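Lellholm Spinning Top Festival returns in March with more rings and a longer evening

Lellholm - I've been throwing tops since I was tall enough to see over my grandmother's kitchen counter, so you'll forgive me if I sound excited. The Lellholm Spinning Top Festival is back this March, and it's the biggest one we've put on yet! We have 351 throwers signed up already, and the list is still open.

If you've never been, picture the old market square full of chalk circles, with kids and grandparents leaning over them and shouting at little pieces of painted wood. Top spinning has been a winter's-end habit in Lellholm for as long as anyone in my family can remember. Families used to carve their own, wind them with waxed cord and meet on the square once the ice was gone. We still do it pretty much that way (though plenty of people buy their tops now, and that's fine with me).

This year there will be 10 rings in place of the six we had last time. Two of them are set aside for children under eight, who get a shorter cord and as many tries as they like. The long-spin contest moves to the covered end of the square, by the Skeline bridge, where the wind won't bother anybody. The battle rings stay right in the middle, same as always.

I'm also really happy to say that Dilani Weerasinghe is coming back to run the carving tent. She taught me to balance a top properly - I'd been doing it wrong for 20 years - and she has promised to bring her pear wood again. Carving sessions start at 10 in the morning and fill up fast, so please put your name down at the tent when you get there.

The Chege family bakery will be feeding us, with seed buns, soup and the sticky ginger cake that goes on the festival tables every year. There's a play corner for the little ones too, next to the food.
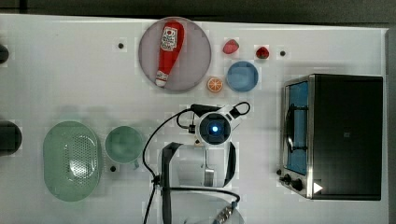 Toy strawberries beside a plate with a ketchup bottle on it.

In the evening we do the lantern throw, which is my favorite part. Everybody gets a top with a dab of glow paint on the crown, the square lights go down at 7:30, and we all throw on the drum. We painted 1296 tops for it over the winter, and my hands may never be clean again. Take yours home afterward, it's yours to keep.

Nilline Hall will be open all day for anyone who wants to warm up, and the old tops collection is on show upstairs. If you have one in a drawer that belonged to somebody in your family, bring it along! We'd love to hear where it came from, and we'll find a spot for it in the case until closing.

Entry is free, and so is the loan of a top and cord. Contest throwers should check in by 9:30 a.m. at the blue table. Rain doesn't stop us, but dress for it.

Contact: Shahnaz Paul, festival organizer, Nilline Hall, Lellholm. Stop by any afternoon before four, or leave a note at the front desk and I'll call you back.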